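Home | Products | Manuals | Support | Contact

Section 3. Planning and Budgeting for a Two-Arm Cell

1. Measure the table. Ferus arms mount on a front rail and need a clear working area between them.

2. Set aside $800 for the rail, brackets and cables. Arms are quoted separately.

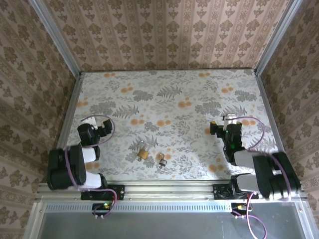 Stetsiuk wrote in to say that the cable budget ran out first, and that spare cables should go on the first order.

3. Order 4 sets of fingertips for each cell. Treat them as wear parts.

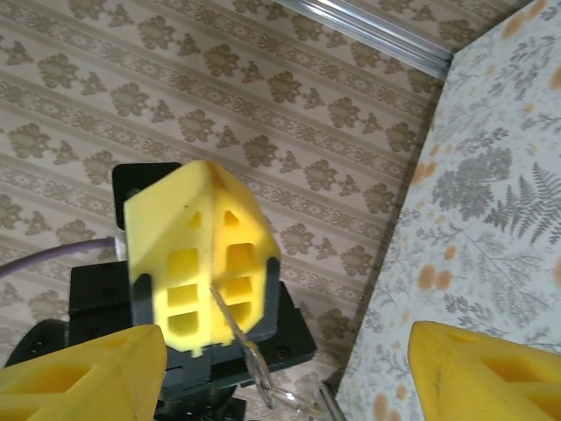 Note: Allow three weeks for delivery from Jovby.

4. Choose the table covering before you book set-up. 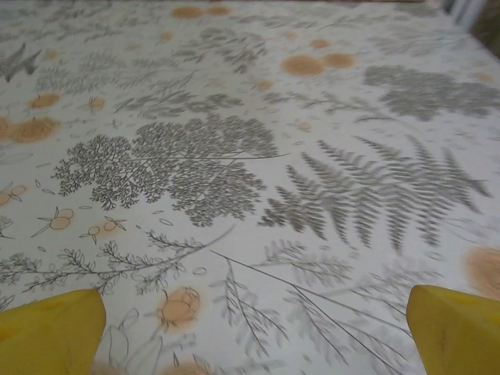

CAUTION: Do not connect power until both arms are bolted down.

5. Send the completed order sheet to Rindov by the end of July.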